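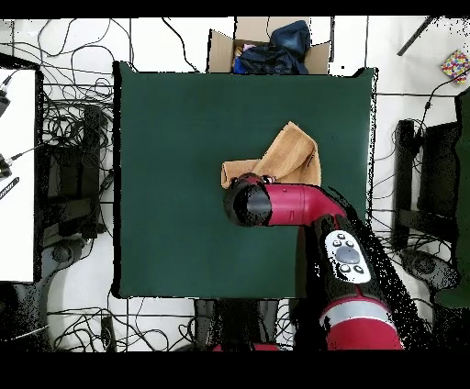
Grircombe Voters Will Decide on Term Limits in November

By Tülin Çınar

Council splits 3-2 after long hearing. Opponents say the measure would push out experienced members and hand more power to town staff. Supporters say they only want voters to have the final word.

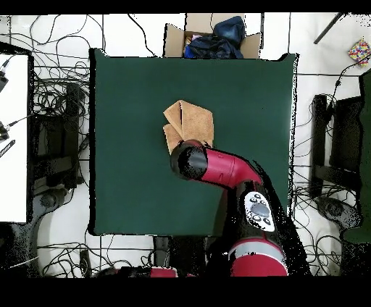

GRIRCOMBE, May – The town council has agreed to put a term limits question on the November ballot, ending a dispute over whether a citizen petition had enough valid names to force a vote.

The proposal would limit members of the five-seat council to 2 terms in a row. A member who reached the limit could run again after sitting out one full term. The mayor's office, which has no term limit now, would fall under the same rule.

The vote was 3 to 2. Council president Dilek Avcı and members from the north and river districts voted yes. Gion Zwahlen, who is serving his fourth term, voted no, as did the member for the Gruklow Road district.

Zwahlen said he had no personal stake in the result and does not plan to run again.

"We already have term limits and they're called elections," he said before the vote. "If people on my side of town wanted me gone, they had three chances to do it. They can pick somebody else any time there's a ballot."

He said it takes new members most of their first term to learn the budget, and that the town manager and department heads would end up making more of the decisions if every member were new or nearly new.

Avcı said she has doubts about term limits herself and has not decided how she will vote in November. She said her vote was about letting the question go forward.

"I was asked whether the people of this town should be allowed to answer this," she said. "I wasn't asked for the answer."

The petition was started in the winter by Kaan Soylu, who owns the Kırmızıgül restaurant on Gruklow Road and ran for council without success. The town charter requires 350 valid signatures from registered voters before a charter change can go on the ballot without action by the council.

Town clerk Doğukan Kocabaş ruled in the spring that the petition fell short. He rejected 99 signatures, most of them from people who live outside the town line or whose registration was at an old address. Others were thrown out where the signer had left off a street number.

Soylu challenged that ruling. He argued that the charter says nothing about street numbers and that a voter who can be matched by name and birth date should count. Kocabaş told the council at the hearing that his office had used the same standard for every petition it has handled, including the one for the library bond.

"I don't get to like one petition more than another," Kocabaş said. "The form asks for a full address."

The town attorney had advised the council that a court fight over the signatures could run past the deadline for printing ballots. The charter also lets the council place a charter question before voters on its own, with a simple majority, and that is the route the council took. The move leaves the clerk's ruling in place, and Soylu said he would drop his challenge.

"I still think those names were good," he said. "But the point was to get it on the ballot, and it's on the ballot."

The hearing opened at 6:30 p.m. and the vote came shortly before 10. Speakers were given three minutes each. Several opponents pointed to neighboring Skernon, which adopted term limits in the 1990s and has since had races where only one candidate filed. Supporters said Grircombe has the same problem without any limits – two of the last four council races here were uncontested.

One speaker asked that the measure apply to terms already served, which would have kept three current members from running again. Council members turned that down without a roll call. As written, the count would begin with the next election, so every sitting member could serve the rest of the current term and 2 more after it.

That drew complaints from some who had signed the petition. The original wording did not say when the count would start, and a few speakers said they had believed it would take effect at once. Soylu said he was willing to accept the later start.

The council also changed one line of the ballot language. The first draft described the measure as a "restriction on candidates." The final version asks whether the charter should be amended "to limit the number of consecutive terms a person may serve" as mayor or council member. Zwahlen supported that change and said the earlier wording was slanted, even though it was slanted his way.

The measure needs a simple majority to pass. If it fails, the charter bars the same question from coming back for two years.

The clerk's office will mail a printed copy of the proposed amendment to every registered household before early voting begins. Residents who want to submit a statement for or against the measure, to be printed in the same mailing, can pick up the form at town hall. Statements are limited to one page and must be signed by a registered Grircombe voter, with a full street address.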